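Doblar sobre la cama

Vaqueros oscuros, una esterilla de paja y la eterna pregunta de cuántas veces se dobla una pernera

Texto: Stela Toma

Empieza siempre igual. La ropa limpia cae encima de la cama, en montón, y ahí se queda hasta que alguien quiere acostarse. En mi casa, hasta las once de la noche. En otras hay más disciplina, me dicen.

Llevo desde junio preguntando a la gente cómo dobla los pantalones. Mala idea para una cena. Buena para un reportaje, espero.

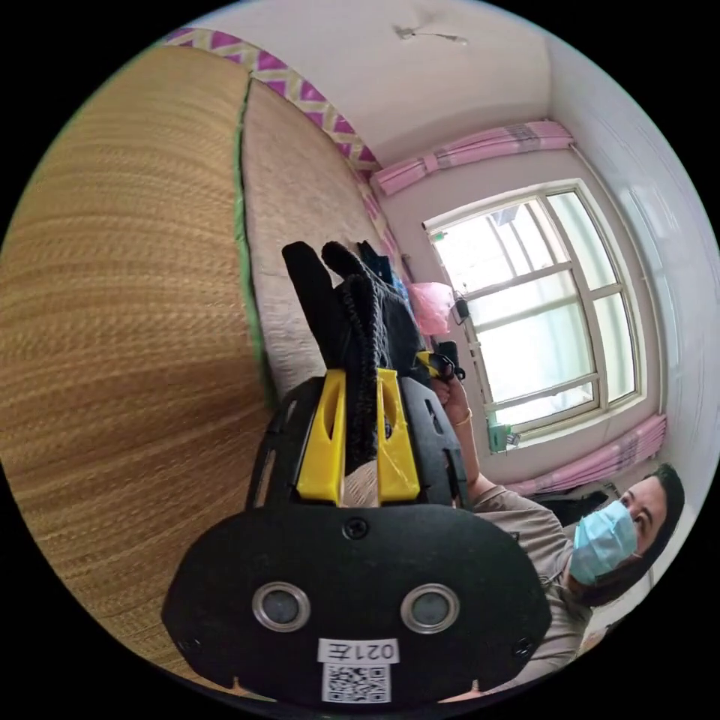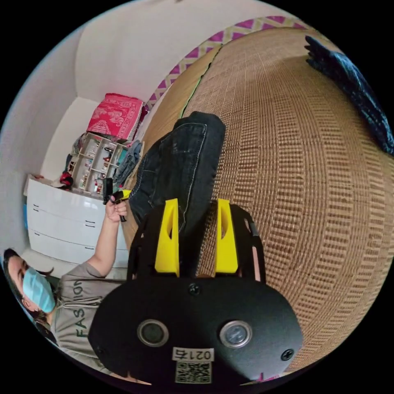
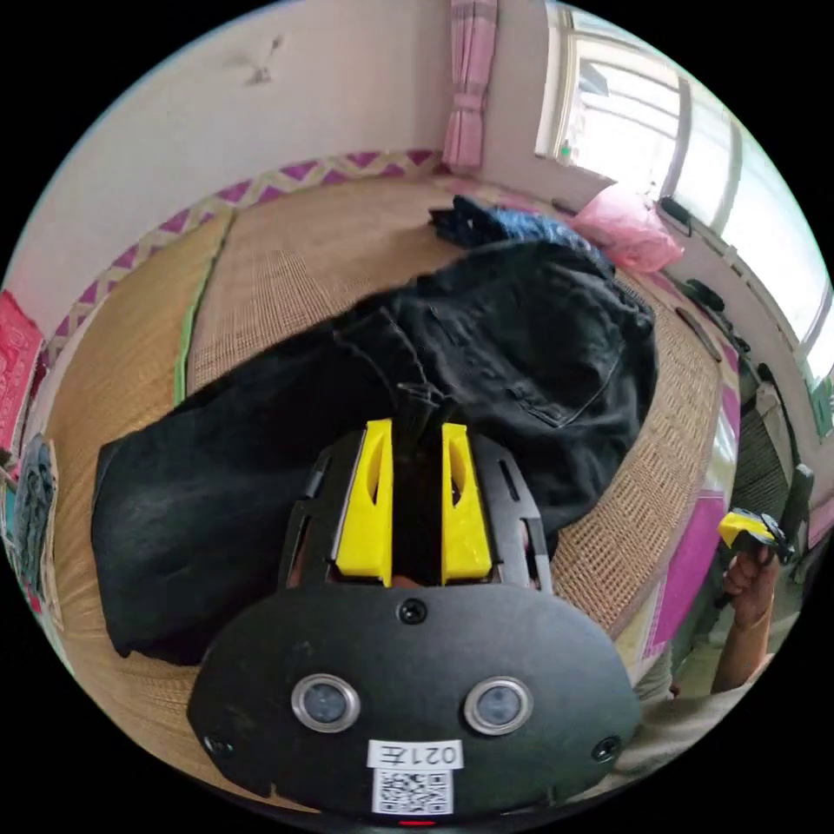
Ropa oscura sobre la esterilla tejida que cubre la cama. Los vaqueros, doblados en la segunda imagen y revueltos en la tercera.

La esterilla primero. Quien ha dormido sobre una en verano lo sabe: fresca, un poco áspera, deja la trama marcada en el codo. Pero como superficie para doblar es otra cosa. Firme. El colchón cede y la colcha hace arrugas propias, que luego se suman a las de la prenda. Sobre la paja tejida la mano pasa de un tirón y la tela se estira. Las de la familia de Gaurav Dubey, que vende textil de hogar en su tienda Uniyal, se guardaban enrolladas detrás de la puerta - "y mi madre planchaba encima, con una toalla", cuenta. Él ya no plancha nada. Dobla bien y a correr.

El ribete importa, por cierto. Verde, en la de las fotos. Las baratas lo llevan pegado y a los dos veranos se abre; entonces la paja engancha los hilos y adiós jersey fino. Con un vaquero no pasa nada, el vaquero aguanta todo.

Y vamos al vaquero. Pregunté a cuatro personas y salieron cinco métodos.

Harish Singhal, sastre de arreglos, 17 años subiendo bajos: pernera sobre pernera, bolsillos traseros hacia fuera, el pico del tiro metido hacia dentro para que quede un rectángulo. Después por la mitad. Después en tres. Se tiene de pie solo. "Si se cae, está mal doblado", y lo tira otra vez a la mesa, delante de mí, sin piedad.

Jhosep Sotelo enrolla. Trabajó en un hostal y de allí le viene, mochilas y más mochilas. Cintura abajo, rodillo apretado, el bajo vuelto por encima como un calcetín. Ocupa poco. A cambio salen unas rayas raras en la rodilla que a él le dan igual y a Harish le quitan el sueño.

Darragh Coughlan no dobla. Cuelga. Por la cintura, con pinzas, 2 por percha. Tiene un armario de los hondos, de la casa Drostby, comprado de segunda mano, y sitio de sobra. Así cualquiera.

El cuarto es el mío y no lo recomiendo: por la mitad y al cajón, a presión. (El quinto es lo que hago cuando tengo visita.)

Lo negro merece párrafo aparte. Ropa negra sobre paja clara se ve todo, la pelusa, el pelo, el hilito suelto. Es una ventaja. Sobre una colcha oscura guardas la prenda y descubres la pelusa en el autobús. Gaurav insiste en doblar lo oscuro del revés, costuras a la vista, y en cerrar las cremalleras antes. Los cordones, atados con un nudo flojo, que si no se enredan con lo de al lado y acabas sacando tres cosas en vez de una.

La luz, otra. Al lado de la ventana y con la cortina recogida, como en la tercera foto, el negro y el azul marino dejan de parecer lo mismo. Con la bombilla del pasillo es una lotería. Tengo calcetines que lo demuestran.

Luego están los cajones. Una cómoda blanca con tiradores pequeños, de las de toda la vida, se llena por abajo con lo que pesa: vaqueros, sudaderas. Arriba, lo ligero. Harish los coloca en vertical, como libros, y dice que así se ve el bolsillo de cada uno y no hay que levantar la pila. Lo probé una semana. Funciona hasta que sacas dos y los demás se tumban. Una caja de zapatos sin tapa lo arregla, o los separadores de Bralov si te sobra el dinero - yo usé la caja.

Encima de la cómoda, el peligro. Los organizadores abiertos con compartimentos se llenan solos. Un botón, un recibo, unas gomas del pelo. Jhosep vació el suyo conmigo delante y tardó mas que con toda la colada.

¿Y cuánto se tarda? Depende de si hay radio. Darragh pone un disco y cuando acaba la cara A, se acabó doblar, lo que quede va a la silla. La silla, claro. Otro reportaje.

Anoche, por cierto, volví a encontrarme el montón en la cama. Hice los vaqueros a la manera del sastre, bolsillos fuera, pico dentro, en tres. El primero se quedó de pie. El segundo se me cayó y lo guardé asi.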